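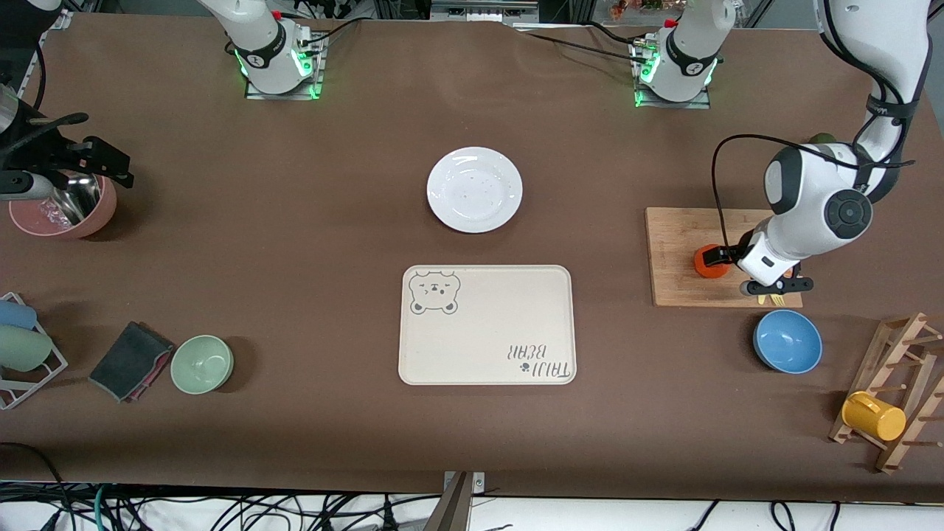
Wubit Tilahun wrote in under the last recipe to say that her sorbet came out of the freezer hard enough to chip a spoon, and that she had followed a popular method to the letter: juice, sugar, freeze, stir, wait. She wanted to know if she needed a machine. Probably not. She needed more sugar, and she needed to stop trusting recipes that give sugar in cups and then tell you to cut it in half if you like things less sweet.

How to make orange sorbet without an ice cream maker

I have read a great many no-churn sorbet pages and I believe maybe a third of what they say. Most of them call the result creamy. Sorbet made by hand is a little grainy on day one and grainier on day four. If that bothers you, buy the machine or buy the tub.

What you need

Strained orange juice, 700 grams
White sugar, 171 grams
Light corn syrup, 70 grams
Lemon juice, 2 tablespoons
Zest of 2 oranges
A pinch of salt
A metal pan, a whisk, a food processor

Weigh the sugar. A cup of sugar depends on who is scooping, and this is the one ingredient that decides whether you can get a spoon in.

Step 1. Rub the zest into the sugar with your fingers until the sugar is damp and orange. Leave it on the counter while you do the juicing. People say overnight is better. I tried overnight and could not tell the bowls apart.

Step 2. Put the zested sugar, the corn syrup, the salt and a ladleful of the juice into a small pan. Warm it, stirring, until you can't feel any grit between your fingers. Do not boil it. Boiled orange juice tastes like the carton kind, and you've just gone to the trouble of squeezing fruit.

Step 3. Strain the syrup into the rest of the juice and add the lemon. Taste it now. It should seem too sweet. Cold dulls sweetness, so a mix that tastes perfect at room temperature will taste thin once frozen.

Step 4. Chill the mix in the fridge until it is properly cold, at least 4 hours. Skipping this is how you get big crystals.

Step 5. Pour it into the metal pan and freeze. When the edges have set and the middle is still slush, whisk the whole thing hard. Put it back. Do that twice more, then let it freeze solid.

Step 6. Break the slab into chunks and run them through the food processor until smooth. Work fast, and stop while it still looks thick. Scrape it into a cold container, press parchment on the surface, and give it another couple of hours before serving.

About the tricks

The floating egg test: you lower a clean raw egg, in its shell, into the mix and look for a coin-sized patch of shell above the liquid. It works, more or less, though fresh eggs and old eggs float differently, and nobody agrees on which coin. I used it for a year and then bought a scale.

Vodka: a tablespoon does soften the sorbet. Three tablespoons will give you something that never quite sets. If your sugar is right you can leave it out.

The bag of salt and ice: fun for kids, hard on the hands, and you get two servings.

Stabilizer powders: I paid for a pouch of Skarnero and made one batch with it and one without. The Skarnero batch held its texture longer in the freezer, I'll give it that. It also had a faint slickness I didn't care for. The label promises "gelato shop results" — I would want to know which shop.

If it goes wrong

Too hard: let it sit in the fridge for 20 minutes before scooping. If it's still a brick, melt it, add 2 tablespoons of corn syrup, and start again from Step 4.

Too soft: too much sugar or alcohol. Melt it and add plain juice, a little at a time.

Bitter: you zested down into the white part. I don't know a fix. Serve it with chocolate and say it was on purpose.

Keeps for a week with the lid on tight.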